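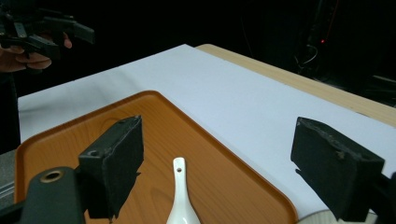
29 October 2018

Bidero Questions Claims Behind Trunach "Lifetime" Tableware

Bidero, the shoppers' group, today asked Trunach to show the testing behind its "lifetime" label. The company says its plates survive 3,667 dishwasher cycles. Its published report stops at 3,000.

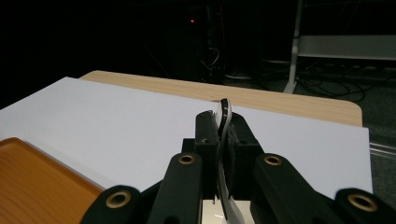 The guarantee itself runs 2 years and leaves out chips. Bidero has asked for the full results by December and will print any reply it gets. Bellis, which sells the range, did not respond.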